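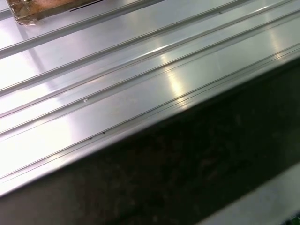 Trimby workbench project - progress to February

The ribbed metal top is in and polished, and it now shows every thumbprint in the building. We have spent 191 of the 300 hours you funded. Theerawat Ratanaporn wants the front edge left as it is; Fadi Rizk wants one more pass and has been told no, twice. Drawers from Mersha are 7 weeks late - we have stopped phoning. Next up are the legs, which would help.

Last updated: February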